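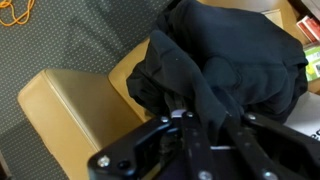 In August I promised to write something about the clothes experiment, and then the summer passed. Now the numbers are in a table and I have a free evening, so I try.

The question we work on is small. When a robot must pick up a garment that hangs over a piece of furniture, where should it take hold? Most of what I read before starting this used a flat table and one light-colored towel. A towel on a table has corners, and corners are a gift. A sweater over the back of a chair has almost none. It has folds, and folds change as soon as the fingers touch them.

Our first method, which we call Rebane inside the group, looked for the highest fold and closed the fingers on it. It was simple and I was proud of it. We ran 426 attempts with it on chairs, a sofa arm and a drying rack. On light clothes it did quite well. On black clothes it was bad, and the reason took me an embarrassing amount of time to find. The depth values on black knit were full of holes, and the method filled the holes with the nearest good value, very often the chair behind. So the robot closed its fingers with great confidence on air, or on upholstery.

Kanyarat Somboon, with whom I share the desk and most of the bad moods, suggested that we stop trusting the depth at the last few centimeters. Her idea was to approach from the last reliable estimate, then use only the wrist camera and look at how the edges of the folds move in the view as the hand comes closer. A near fold grows faster than a far one. This is old knowledge, every textbook has it, but we had not thought to use it for cloth. The second method is called Nadora. Kanyarat chose the name and will not say where it comes from.

With Nadora we collected 462 attempts on the same furniture and the same clothes. I wanted equal numbers for both methods, but one week the gripper fingers were being replaced and after that I did not stop in time. For the comparison I use only the attempts where the garment and the furniture match, and I decided the matching rule before I looked at the outcomes. I mention this because in my last project I did it in the other order, and a reviewer was right to be angry.

What did we see? On light clothes, no difference that I would defend in front of anybody. On dark knitwear, a clear one. Missed grasps became rare, and the hand took hold of the chair much less often. But a new kind of failure appeared. Nadora likes thick bundles, places where the cloth is already twisted together, and when it takes such a bundle it holds very firmly and the garment comes up as a ball. If your goal is only to remove the sweater from the chair, you are happy. If your goal is to fold it afterwards, you have made the next step harder. We count both as success at the moment, and I am not comfortable with that.

I also tested what happens if the light is changed. With the ceiling lamps on and the curtain closed, all is fine. With low sun from the side, the shadow of the hand falls on the cloth and the method sometimes follows the edge of the shadow as if it were a fold. I laughed the first time. By the tenth time I wrote a filter, which helps a little and makes everything slower.

Aušra Grīnberga asked at our group meeting why we do not simply train one large model on all the attempts together. We did try. It was not better on dark clothes, and I could not explain its mistakes, while the mistakes of Nadora I can explain to my mother. Maybe with ten times more data the answer is different. I have no strong feelings about it and would be glad if somebody did the test properly.

Next I want to separate "took hold" from "took hold in a useful place". This means labeling all the old attempts again by hand, and for the moment I am only through the drying rack part. Kanyarat is writing the section on the camera. If you work on similar things and have a good definition of a useful place on a sleeve, please write to me, my address is on the contact page.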